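Looking after tablecloths on a round table
Kumudini Kumarasinghe

Measure the table before you buy anything. For a round table, take the distance straight across the top, then add twice the drop you want. A drop of eight inches is enough for everyday meals and keeps the cloth off people's knees. Ten or twelve looks better for company but gets pulled more when chairs are pushed in.

If the table wobbles, fix that first. Folded paper under a leg works for an evening. A felt pad stuck to the foot lasts longer.

Cloths with a printed border need centering. Fold the cloth in quarters, put the point of the fold on the middle of the table and open it out. Then walk around once and check the drop on each side. Put trays and serving dishes down last, so you aren't lifting them again to straighten a corner.

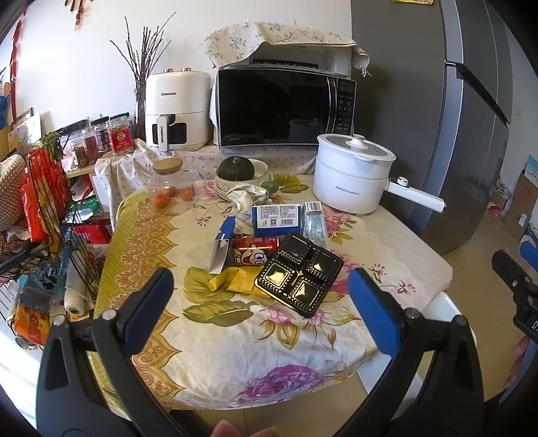 Four-part tray on a flowered cloth with a decorative border.

Spills

Blot, don't rub. Use a plain white towel, because a colored one can leave dye behind. Work from the outside of the spill toward the middle.

Sweet or milky drinks: cold water first, as soon as you can. Hot water can set milk. Once the cloth has been rinsed from the back, work in a little dish soap, leave it 15 minutes and rinse again.

Grease: cover with cornstarch, leave it half an hour, brush it off, then use dish soap. Two rounds may be needed.

Candle wax: let it harden and lift off what you can with a spoon. Put paper towels on both sides and press with a warm iron, no steam. Change the paper as it fills.

Tea: cold water, then white vinegar mixed with the same amount of water. Test vinegar on the hem before using it on a print.
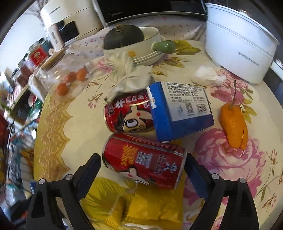 Red drink can on its side on a pale yellow floral cloth.

Vinyl and coated cloths

These don't go in the machine. Wipe them with warm water and a drop of soap, then dry with a soft towel. Roll them on a cardboard tube for storage – folds in vinyl are hard to get out. If you already have a crease, lay the cloth over the table in a warm room and leave it overnight. Don't iron it.

Storing fabric cloths

Put them away clean and fully dry. Sugar that you can't see will turn brown over a few months. I wash our holiday cloths again in December even if they look fine. Skip the starch until you're ready to use them, and refold along different lines once or twice a year.

Updated 2018-04-22 – added the note on tea.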